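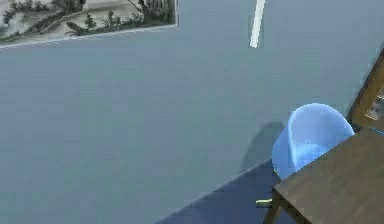 The sales pitch for showing a robot what to do has not changed much since I first sat through it. A person takes hold of the arm, or a set of remote controls, does the job a number of times, and the machine learns it. No programming required. Anyone on your floor can do it, they say, and then someone from head office is invited up to have a go, and it does look easy, and everybody claps.

I have been writing about warehouse and kitchen equipment long enough to be wary of clapping. In July I spent two days at Holtbridge, where a small outfit called Belora is building up a library of household tasks, all of them done by people steering a simulated arm through simulated rooms. The rooms are pleasant enough. There are chairs and tables, pictures on the walls, stone-look surfaces of the sort you'd find in a display home. The operators sit with a controller in each hand and get through 30 runs before a break.

I came away thinking the people were very good and the claims made on their behalf were not.

Start with what a demonstration contains. When Maya Aoun, who has been steering arms longer than anyone else at Belora, moves a bowl from one end of a bench to the other, she is making dozens of small decisions she could not put into words if you asked her. I did ask her. She said she slows down when it feels wrong. The recording keeps the slowing down. It does not keep what felt wrong, and the model trained on it is left to guess from the pixels and the joint angles. Sometimes it guesses well. Sometimes it learns that one ought to hesitate halfway along a bench for no reason at all, and it will hesitate there faithfully until somebody weeds those runs out.

Then there is what the operator can see. People outside the trade tend to imagine a clear, steady view of the job, as though you were standing at your own sink. The views I was shown tilt and wander, and a good part of what comes through has nothing to do with the task. You learn to work with that, as you learn to reverse a trailer, but it changes how you move. An operator who can't see the near edge of a table gives it a wide berth. The machine then learns the wide berth as though it were part of the job.

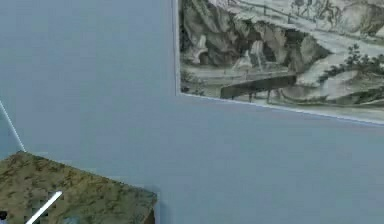 The simulated room at Holtbridge: bare wall, a landscape picture and a speckled brown surface.

Look at how much of that is wall. A person discards it without effort. A learning system has no particular reason to, and if the same picture hangs in the same spot through 900 runs, you have no guarantee the thing isn't steering by the landscape. Belora's engineers know this perfectly well. They shuffle the colours and swap the furniture, and they were frank with me that the shuffling is guesswork. Which differences will matter in a real kitchen? They find out when they get to a real kitchen.

I put this to a product manager from Haddadin, the firm hoping to license the library for its own arms, and got the answer I usually get, that more data will sort it out. Perhaps it will. I have heard it said of three generations of equipment now, and each time the amount called "more" has been revised upwards after the cheque cleared. For one task, wiping down a bench, the first estimate was 300 demonstrations. They had passed that well before my visit and were still booking operators.

To be fair to the method, I've seen the alternative. At Kimorville they still program their arms point by point, and a change of carton size costs them the better part of a shift. Being able to guide the arm through the new motion by hand would save real money there, and I'd tell them to look into it. A carton is a carton. The motion is short, the light doesn't change, and if it goes wrong a bloke hits the stop and restacks the pallet. Hand guiding has been good at that kind of work for years, and it would be churlish to pretend otherwise.

What bothers me is the leap from there to the home, and the way the labour disappears from the story as it's made. "No programming required" is true only in the narrowest sense. The programming has been replaced by people like Aoun, doing the same movement again and again, being told their runs are too jerky or too slow, and redoing them. Nine operators worked the roster while I was there. None of them appears in the promotional video, where the arm seems to have picked the whole thing up from one cheerful demonstration.

I'd like to see three things printed on the box before anyone buys one of these systems. How many demonstrations went in, and how many were thrown out. Who gave them, and on what pay. And how often the machine fails in a room it has never been shown, with somebody else's furniture in it and somebody else's pictures on the wall.

I asked Haddadin for that last figure before I left Holtbridge. They said they'd be happy to arrange another demo.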